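Notebook, bimanual bench, Destthorpe
May, started 9:40

Keys and rings again, both arms, policy trained on the merged set. Riaan Visser wants to know if the handover labels are worth keeping or if we should go back to the plain two-phase split. I am writing down what I did so Eluned Lougher can rerun it on the Gaete machine without asking me.

Data. 712 demonstrations in the raw folder. 700 after the filter. The 12 dropped ones all had a gap in one wrist stream longer than the resampler accepts. I did not patch them. Labels were done in Prorance with the old schema: approach, pinch, second contact, release. "Second contact" starts at the first step where the other arm's jaw current leaves its baseline, and it is set by threshold, not by eye. The threshold was the same for both arms until last week. It is now separate per arm because the right one idles higher.

Change under test. The old policy got one global view plus joint state. The new one gets the wrist views too, cropped and downsampled before the encoder, and an extra head that predicts the current label. Loss weight on that head is unchanged from the Lidumia runs. Action chunk length also unchanged. Seeds logged in the run file.

What I am checking is whether the label head can tell "pinch" from "second contact" when the held part is thin. A tag on edge is a few pixels wide in the crop, and whatever hangs from it takes up far more of the picture than the tag does. My guess before starting was that the head keys on the other arm coming into view and ignores the tag completely. If so it will switch early whenever that arm is near, gripping or not.

Frames pulled for the label check:
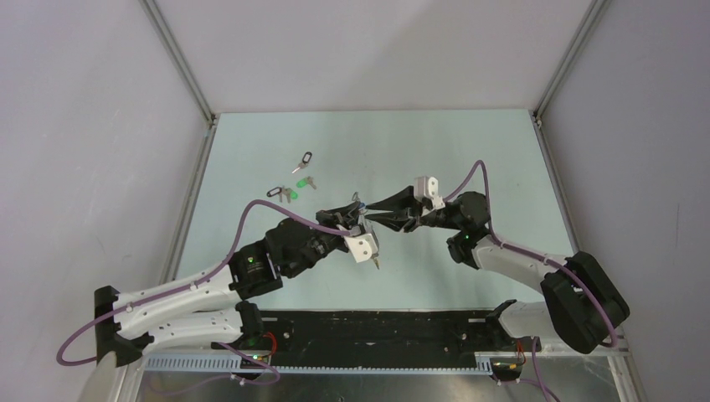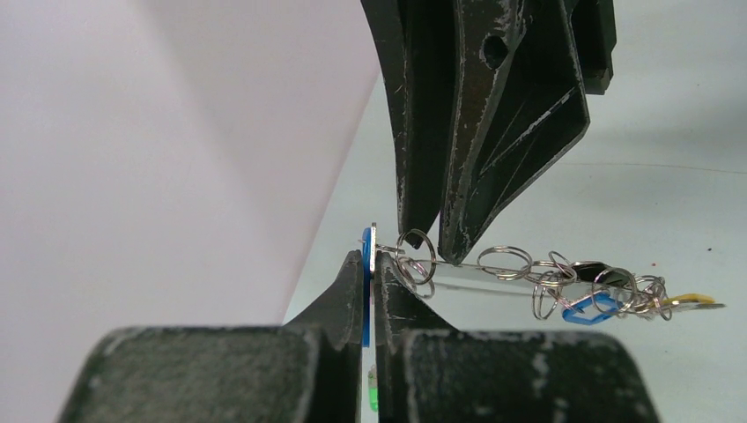
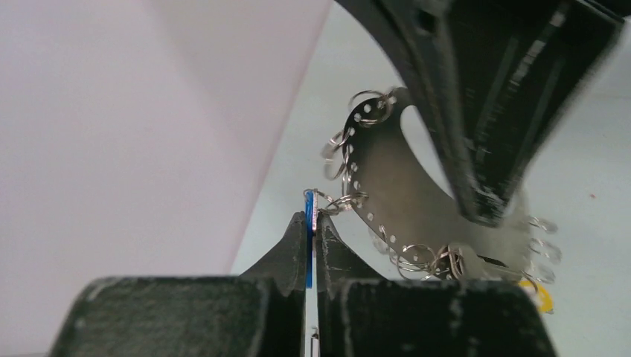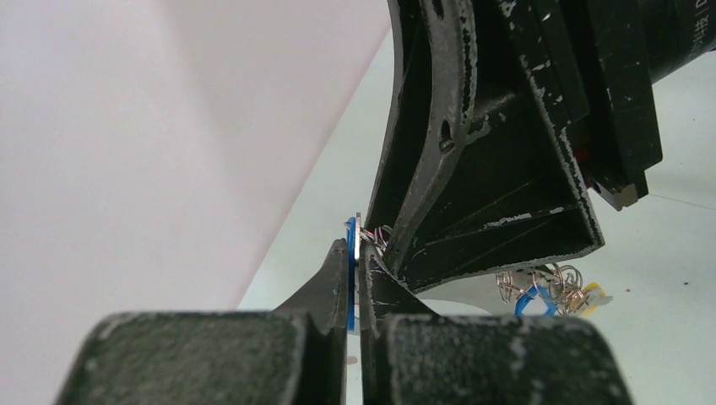
Fig. 1. Label-check frames. First is the fixed view, the other three are wrist views with something blue held in the near jaws.

Notes on the wrist frames. In the second and third the blue part is edge-on in the gap and the rings run off to the right of it. In the third the other tool's tip is on the plate, so "second contact" is easy to defend from the picture alone. The fourth is the hard one: lower tip of the far arm very close to the grip point, a pile of rings on the table behind. I would not want to label that frame by eye. Threshold stays.

The fixed view is not much use for this. With the jaws nearly touching I can't separate the two classes at that resolution, and I doubt the encoder can.

Occlusion test. Masked the far arm in the wrist crops and reran the label head offline on the held-out episodes. It went back to "pinch" in 11 of the episodes where it had been calling "second contact". Masked the held part instead and 6 changed. So the far arm matters more, as guessed, but the held part is not ignored. Both lists are in the run file under mask_a and mask_b. I have not checked how much they overlap.

One caution. The mask is a flat gray patch and the encoder never saw one in training. Part of the change may come from the patch itself. Should repeat with a patch of tabletop pasted in, same size, same position.

14:15. Wrote the paste script. It handles the table side but not the wall side, the edge between them is diagonal in the wrist view and the patch shows a step. Left for now.

To do:
Overlap of mask_a and mask_b.
Paste-in mask, fix the wall edge.
Eluned: same checkpoint on Gaete, do not retune the thresholds first.
Ask Riaan if he still has the label counts from Lidumia, mine are from before the schema change.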